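How to Move Your Toddler from a Crib to a Big Bed

We put this off for as long as we possibly could. Our daughter was a happy little sleeper in her crib, and I had no wish to disturb a thing that was working so nicely! But then came the morning she got one leg over the rail and hung there, looking very pleased with herself, and that was the end of that. If you have a climber too, I hope what worked for us will save you a few long evenings.

Before you start

Pick a quiet stretch. We waited until December was over, what with all the visitors and late nights, and I was glad of it. Try not to pair the move with potty training or a new baby if you can help it (I know, sometimes you can't). You'll also want to fasten the dresser and any bookcase to the wall, cover the outlets and tie up the blind cords, as your child will now be free to roam while you're asleep.

Step 1: Talk about it first

Give it a week or so of chatting. We read library books about bedtime, and we put her favorite rabbit down for a "nap" on the new mattress every afternoon. By the time the big day came, the rabbit had been sleeping there for ages and she was rather jealous of him.

Step 2: Let them choose something

It doesn't have to be much. Ours got to pick between two pillowcases, and you would have thought we had handed her the moon. Bedding is a lovely place to give them a say – plain, spotty, covered in trucks, whatever they'll be excited to climb under. Wash it once or twice before it goes on so it feels soft and smells like home.

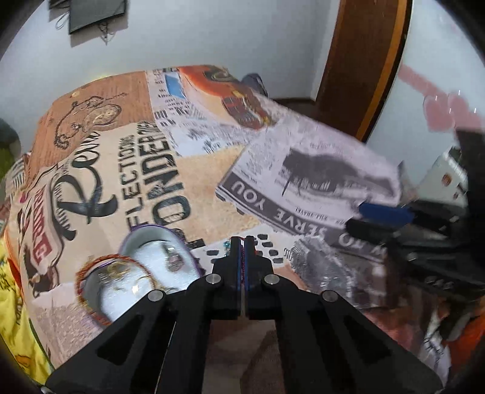
Step 3: Keep the bed low and the rail snug

We went with a Clutness rail that slides under the mattress. Push it in firmly and check for gaps, then check again after a few nights, for ours had a habit of working loose. A folded quilt on the floor helps with the odd tumble.

Step 4: Leave bedtime alone

Same bath, same three books, same song, lights out at 8. The bed is new, so everything else should be as boring as you can make it.

Step 5: Walk them back, and back again

They will get out. Take their hand, say "it's sleepy time," tuck them in and leave. No cuddles on the stairs, no sips of water, no long talks about dinosaurs – oh, it's hard! The second night was our worst, and I lost track of how many trips I made down that hallway in my socks. By the end of the week she was calling for us from her pillow instead of marching out, and I could finally drink my tea while it was hot.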